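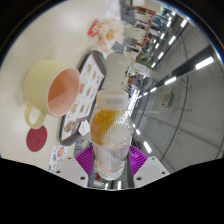
NOTA DE PRENSA

Droltau publica los resultados de su prueba de recogida de mesas: el robot puede con las botellas, con las tazas todavía no

Kerorham, 21/03/2022. Droltau, empresa dedicada a la automatización de tareas de limpieza y hostelería, presenta hoy las conclusiones de la primera fase de Zemum, su programa para comprobar si una máquina puede recoger una mesa sin ayuda. Respuesta corta: a ratos. Respuesta larga, a continuación.

La prueba se hizo en Kerorham con mesas sin preparar. Vajilla, envoltorios, cartas de menú, bandejas, lo que deja cualquier cliente. En total 832 intentos de recogida, repartidos entre botellas, tazas, posavasos, bolsas y papel. El sistema completó el 67 por ciento sin intervención de una persona. El resto, a mano.

"Nos preguntan cada semana cuándo se podrá comprar. Este año no", afirma Eglė Uibo, directora técnica de Droltau. "Una botella de plástico de pie, con líquido dentro, la coge bien. Una taza tumbada con el asa hacia abajo es otra historia, y en las mesas hay muchas tazas".

Qué funciona ya

Botellas de plástico, llenas o a medias. Los dedos de la pinza son placas planas con almohadillas estriadas de color magenta en la cara interior, que se apoyan en los lados del envase. El plástico blando cede un poco y hay que medir la fuerza: si se aprieta de más la botella se deforma, si se aprieta de menos resbala. El líquido que se mueve dentro cambia el peso a mitad del gesto, y eso fue lo que más semanas de trabajo se llevó. Ajustado en noviembre, sin cambios desde entonces.

También los vasos cilíndricos de pie, siempre que no estén tapados por otro objeto.

Qué no funciona

Tazas volcadas. El asa engancha o la pinza entra por donde no debe.

Posavasos y tarjetas planas sobre la mesa. No hay de donde agarrar. Una persona los arrastra hasta el borde con un dedo, el robot de momento no.

Bolsas de plástico arrugadas con comida dentro. Translúcidas, sin forma fija, y el sistema no sabe si lo que queda es basura o alguien se lo está comiendo todavía. Droltau reconoce que este último punto no es solo mecánico.

Papel dentro de bandejas. Si se levanta la bandeja entera, bien. Si hay que sacar solo la hoja, mal.

Velocidad

Un empleado con práctica deja libre una mesa de 2 plazas bastante antes que el sistema, que se para a mirar entre objeto y objeto. La empresa no da una cifra de tiempo medio en esta nota porque las mesas no eran iguales entre si y el dato se prestaría a confusión. Se incluirá en el informe técnico.

"En un local con cola, lento es no. En uno que cierra y se recoge de noche, puede que sí", señala Uibo. "Ahí es donde vemos el primer uso de verdad, y después el hogar, bastante después".

Siguiente fase

La segunda fase de Zemum arrancará en Ngcobo con 400 mesas más y dos novedades: almohadillas más anchas y un gesto de arrastre para objetos planos. Se mantendrá siempre una persona junto a la máquina. Droltau busca ademas locales de restauración y hogares que quieran participar, sin coste para ellos. No hace falta adaptar el mobilario ni ordenar la mesa antes; se pide expresamente que no se ordene.

El informe técnico, con el desglose por tipo de objeto, estará disponible para medios y centros de investigación que lo soliciten al departamento de prensa. Entrevistas con Eglė Uibo en español e inglés, previa petición.

Sobre Droltau

Droltau desarrolla pinzas y programas de control para tareas de recogida y limpieza en hostelería, comercio y vivienda. Sede en Kerorham.

Contacto: departamento de prensa de Droltau, Kerorham.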